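Teaching by remote control: arm keeps shoving the bottle instead of grasping it

posted by kettle_and_wrench, 20/10/2019

Hi all, long-time reader, first post. I'm driving a five-fingered hand by remote control in our practice kitchen and recording demos so it can learn to tidy up drinks. The task is called Umo in our notes (don't ask, it stuck). Cans I can do. Bottles are driving me nuts!

I've recorded 17 bottle demos and kept 8. In the others the thumb gets to the bottle before the fingers do and just pushes it along the counter. I'm using the Brimiveo glove, and my view comes from the robot's own head, so I can't really judge how far the thumb is sticking out – I only find out when the bottle moves.

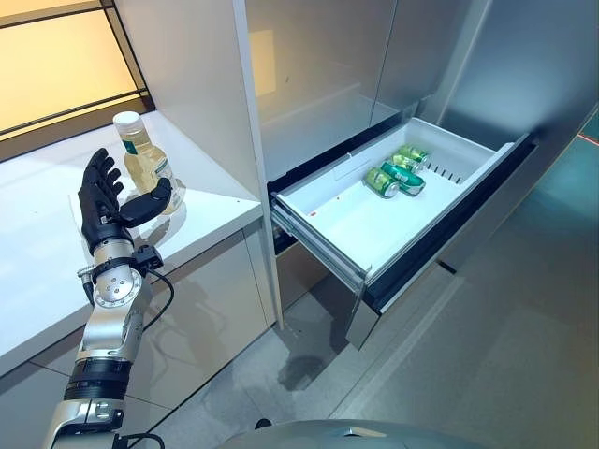 I've tried coming in slower, and that helps a little, but then each demo drags on forever and I'm worried the robot will learn to dither like I do. Do I keep the clumsy ones? And should I do the drawer and the bottle in one long take, or split them up?

Plultico
Been there!! Your thumb is arriving first, so change the order. Before you go anywhere near the bottle, stop a hand's width away, open your fingers wide, and swing the thumb out to the side. Then slide in so the bottle touches the palm first, and close everything together. It feels silly and slow for a day and then you stop thinking about it.

Also check your glove calibration. Mine drifts after every coffee break, and the thumb is always the worst. I hold my hand flat, then make a fist, then do a thumb-to-pinky touch, and if the robot hand doesn't match I redo the whole thing. I got 16 good takes in a row once I started doing that – before that I was throwing out half.

On the long take: split it. Drawer in one, bottle in another. If you fumble the bottle at the end you don't want to lose a perfectly good drawer pull.

Kopecký
Mostly agree with the above but I'd keep some of the clumsy ones. If you bump the bottle, back off, and then get it cleanly, that's a useful demo, it shows the robot how to recover. Toss the ones where you gave up or knocked it over. I label mine "clean" and "recovered" so I can train with or without the second pile.

And 8 is not a lot. I wouldn't judge anything until you have 70, with the bottle in a different spot each time. Last December I put mine in the same place for a whole set and the arm went straight to that spot even with no bottle there. Felt pretty dumb.

teatowel_tim
just use a smaller bottle lol

kettle_and_wrench
Thanks! Trying the palm-first thing tomorrow, and I'll dig the recovered ones back out of the trash folder. Tim, the bottle stays.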